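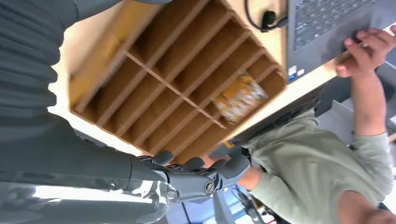 # Skonmont Divided Box, Shallow, Open Top

I started selling these because I kept buying them for myself and running out! They're plain brown cardboard, low-sided, no lid, with a long divider down the length and shorter slats crossing it, so you end up with two rows of little compartments. I keep one on my own worktable for seed packets and another in the hall closet for light bulbs (the small ones), and I've packed most of what leaves the Plamstead workshop in them for years now.

The dividers come flat. You slot the cross slats onto the long piece first, stand the whole grid up, and then lower it into the box in one go. Please don't try to build it inside the box one slat at a time. I did that with my first batch and said several words I can't put on a product page. Once you've got the knack it goes together in 2 minutes, and if a slat feels tight, wiggle it down a little on each side so the slot doesn't tear.

## What people use them for

Small stuff, mostly. Tea bags and sauce packets, spools of thread, craft paint, hardware, holiday ornaments if they aren't too tall. One customer wrote in May to tell me she has 16 of them in her sewing room and wants to know if I'll make a deeper one. I'd love to, and I've asked, but the mill wants a bigger order than I can store, so for now it's shallow only.

If something is too wide for one compartment, lay it flat across the tops of the slats. I do this with flat packets all the time and it holds up fine as long as the thing is light. You can also pull a slat out completely and get a double-size space, and the rest of the grid stays put.

## The details

- **Item number:** 733
- **Material:** brown cardboard, box and dividers both
- **Top:** open, no lid included
- **Sold as:** pack of 8, shipped flat
- **Tape or glue:** none needed for the dividers; I run one strip of tape along the bottom of the box if it's going to hold metal parts

I don't sell loose dividers as a regular thing, but if you wreck one putting it together, write to me and I'll stick a spare in an envelope.

## Will it get along with your shelves?

It slides into the Flenex wire shelving I carry, and you can stack empties inside a closet as high as you dare once the grids are out. Full ones I wouldn't stack. With no lid, the top box just sits on the slats of the one under it and they start to lean. If you really need to stack, put a sheet of stiff board in between.

Keep them out of damp basements, too. Cardboard goes soft, and then the slots get sloppy and your buttons migrate into your beads (ask me how I know). For a garage or laundry room I'd go with the Venkataraman tray, which costs more but can be wiped down.

## Shipping and returns

Orders go out twice a week. Packs that haven't been put together can come back for a refund, and I only ask that you leave the paper band on. If the box shows up crushed, send me a quick picture and I'll mail a new pack. You don't need to return the squashed one. Flatten it and put it under a messy painting project!

*Page updated Jun 19, 2021. The pack size is new; the item number is the same as before, so reorders will still go through.*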